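Plonside Community Boards > Town and Public Safety > Police ride-along program is back, who has done one?

mapleporch
Saw the notice at the library that the Plonside department is taking sign-ups for ride-alongs again starting in October. I am so excited about this! I went on one years ago when we lived in Alent and it changed how I listen to scanner chatter (most of the night was a lost dog and a very long conversation over a fence). You have to be 18, you sign a waiver, and shifts run 6 hours. Has anyone here put their name in yet?

gravelbike_tom
Signed up the first morning. The desk clerk told me there are 30 spots through the end of the year, so don't sit on it. I asked for an evening shift, no idea if I'll get it.

quietcorner
I'm going to be the grump. A ride-along is a nice night out, but they pick the officer and they pick the shift. I'd much sooner see the complaint numbers posted every quarter like Alent does. We asked for that in the spring and got a "we'll look into it."

mapleporch
Oh, I want those numbers too! I signed that letter. I just think sitting in the car for an evening teaches you things a spreadsheet can't, like how long they wait at the hospital with somebody.

Dispatch_Retired
I worked the radio room for a long time and I loved having riders come through. Ask to spend your first half hour in dispatch if they'll let you. It's the best seat in the building - you hear everything before the cars do. Wear dark shoes you can stand in and eat first.

quietcorner
Fair enough on dispatch, I would enjoy that. But what does the program cost us? I heard 2,000 dollars.

gravelbike_tom
That was the whole open house, tables and printing included. The ride-along part was 400, mostly for the background checks. It's in the budget packet, near the back.

quietcorner
OK, I stand corrected on the money. Still want the quarterly numbers.

zinnia_row
Can you pick your area? I'd love to see the Zondau Street side at night, we're always arguing about the speeding over there.

Dispatch_Retired
You can ask, zinnia_row. Put it in the comments box on the form. Cars get moved all the time though, so you might start on Zondau and spend the night across town.

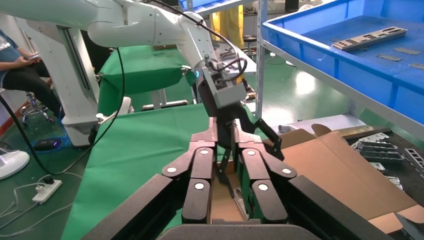
Page 2: Replies after the sign-up opened

gravelbike_tom
Got my evening shift!! I'll write up the whole thing when I'm back.

mapleporch
Yay! Mine is still pending. Please ask them about the Zeng Park gate, it was open past midnight again.

quietcorner
You people wore me down, I filled out the form. I'm bringing my list of questions and the complaint numbers are at the top of it.

zinnia_row
Does the waiver need a witness signature, or can I just drop it off?

Dispatch_Retired
No witness, but bring your ID to the front window when you hand it in. They close the window at 4.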